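Wardrobe Weekend at the Atthorpe House

We finally did the big closet sort, and I loved every minute of it! Gunnel Strand had been asking for a proper look at the coats since July, so on Monday we opened both closets in the back bedroom, pulled everything out and started over. It came to 124 pieces once the scarves were in the pile (I lost a bet on that one). Laurinda Neves brought a bag of good hangers from Zidau, and they made such a difference. No more wire! No more shoulders with points in them!

We gave each coat a turn over the bed before it went back on the rail, which is the best way to see what you've got. Wool went to the left, rainwear and anything shiny to the right, and the really heavy coats got the deep closet to themselves.

My favorite of the whole day has to be the bright yellow jacket with the black trim. Look at that stripe down the sleeve! It went on one of the curved wooden hangers and it deserves it.

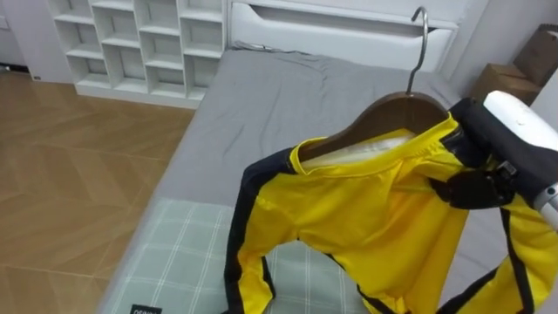

Gunnel wanted the shiny things kept apart from the wool, and she was right, they hang so much better with some air between them. We ended up with 21 coats on the long rail and 13 in the box for Sandberg, and there's still room for my green parka if I ever get it back from Holger.

Next up is the hall cupboard. Boots, mostly, and two umbrellas I'd forgotten we owned!

Recent galleries
Boots and Boxes: The Hall Before
Nataša's Button Jars
Spring Quilts at Sandberg
A Shelf for the Hats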